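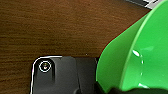

The plastic mixing bowl is a household vessel used for combining, holding and serving food. It displaced enamelled and earthenware bowls in many Canadian kitchens because it was light, inexpensive and resistant to chipping. Strong colours have long been associated with the type, and a glossy lime green bowl, set against the brown grain of a wooden tabletop, is representative of the brighter end of the range. The rim is commonly rolled or thickened to provide a grip.

Manufacture
Most examples are injection moulded in a single piece. Pigment is blended into the resin before moulding, so that the colour runs through the full thickness of the wall – a property that makes light scratches less conspicuous than on painted ware. The maker Bolleo issued a nested series in 16 colours, and its catalogue for May lists 1,841 separate items of kitchenware. 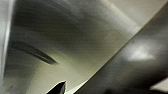

Pigmented bowls may fade with prolonged exposure to sunlight, and oily foods such as tomato sauce can leave a lasting tint in paler colours. Washing by hand in warm water with a soft cloth is generally advised.

Collecting
Interest in older pieces is modest. The design historian Ineke Kuipers catalogued 2,000 bowls from private households, grouping them by rim profile and base mark.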